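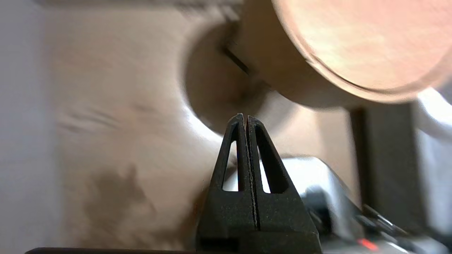 Good morning, everyone, and thank you to the Protstead library for having us back. (Wait for the stragglers. The kettle in the corner is loud, so speak up.)

I promised Amedeo Fiore I would keep this to 26 minutes, and those of you who came in January will know how likely that is. My subject is tidying a room you have stopped looking at – the spare room, in my case, which hadn't had a proper sort since we moved in.

Start with the round things. I mean it! Tubes, tins, rolls of wrapping paper, anything that won't stay where you put it. They roll behind the bed, they take up twice the space they should, and you can't stack a thing on them. Find one deep box, stand them all on end, and the rest of the room will seem far friendlier.

(Pause here. Ask who has a drawer of batteries.)

Then papers. I kept 10 years of bills in a Filevance folder so full that the clasp had gone, and I was fond of that folder, I really was. Give yourself one Friday evening with a cup of tea, and stop when the tea is finished.

Hand round the sheets. Next month is airing cupboards – bring a pillowcase you can spare.

Search talks and notes Go

91 shares 3 comments

Maureen: Stood all my wrapping paper in the old umbrella stand. Works a treat.

Tkachenko: Is the airing cupboard one in the same room?

Dilys P: My batteries are in a biscuit tin, and I put my hand up.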